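Hevcombe busca bajista (y alguien que nos ayude con los teclados)

Hola a quien haya llegado hasta aquí. Soy Oldřich Baláž, canto y toco la guitarra en Hevcombe, y escribo esto yo mismo porque en el grupo dicen que soy el que más habla. Nos hemos quedado sin bajista a tres meses de grabar y necesitamos a alguien ya. Bueno, ya ya no, pero casi.

Para quien no nos conozca: hacemos una cosa entre el pop oscuro y la música de baile lenta, con mucha guitarra con eco y letras en castellano que a veces se me van al eslovaco cuando no encuentro la palabra. Sacamos un primer disco, Krajčí (el apellido de mi abuela, que no ha entendido nunca por qué), y ahora estamos con el segundo, que de momento se llama Truteo y tiene siete canciones casi cerradas. La que más nos gusta va a 97 pulsaciones por minuto y se sostiene entera sobre el bajo, así que imaginaos el agujero que tenemos ahora mismo en medio del tema.

Qué buscamos: una persona que toque el bajo con dedos o con púa, nos da igual, pero que disfrute repitiendo la misma figura durante cinco minutos sin meter adornos. Si además te gusta el dub, o te sabes de memoria alguna línea de disco italiano, me vas a caer bien desde el primer día. No hace falta título de conservatorio ni leer partitura. Sí hace falta instrumento propio y llegar con las canciones escuchadas. El amplificador lo ponemos nosotros. 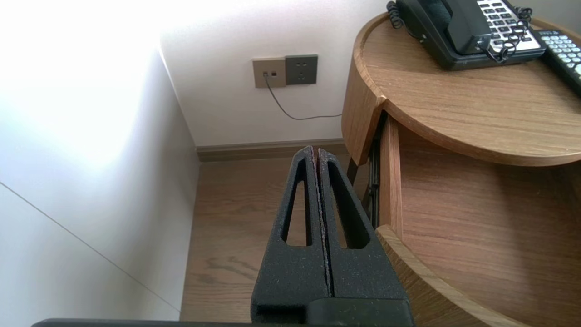
Última modificación de esta página: enero

Lo de los teclados es aparte y menos urgente. Queremos a alguien para los conciertos, con un par de sintetizadores o uno bueno, que pueda lanzar también las voces dobladas del disco. Si tocas las dos cosas, escríbenos igualmente y ya veremos cómo nos apañamos (yo una vez hice un bolo con la guitarra colgada y un órgano delante, y no lo recomiendo).

Ensayamos dos tardes por semana, de 19:30 a 22:00, y cuando se acerca la grabación subimos a tres. El disco sale con Flasta, un sello pequeñito que nos trata muy bien y que ha reservado una tirada de vinilo de 12 pulgadas. Después vienen los conciertos de presentación: hay siete apalabrados, casi todos en salas pequeñas, y uno al aire libre que me hace una ilusión tremenda.

Hablemos de dinero, que luego da vergüenza. Por la grabación completa pagamos 1115 euros a quien se quede con el bajo, la mitad al empezar y la otra mitad cuando se entreguen las mezclas. Los conciertos se reparten a partes iguales después de descontar gasolina y furgoneta. Los ensayos no se pagan, ni a ti ni a nadie del grupo, aunque suele haber tortilla.

Para presentarte, manda un correo desde el formulario de contacto con tu nombre, dónde vives y un par de enlaces a cosas tuyas. Me vale una grabación de móvil! De hecho prefiero oírte tocando solo, sin mezcla y sin producción. Cuéntame también qué discos has escuchado este mes, que eso me dice más que una lista de grupos anteriores. A las personas que encajen les pasaremos tres canciones para preparar y quedaremos a tocar un rato, sin jurado ni caras serias.

Contesto a todo el mundo, a veces tarde. Si en dos semanas no sabes nada de mí, insiste, que seguramente tu mensaje esté en la carpeta de spam junto con los del sello.

Un abrazo,
Oldřich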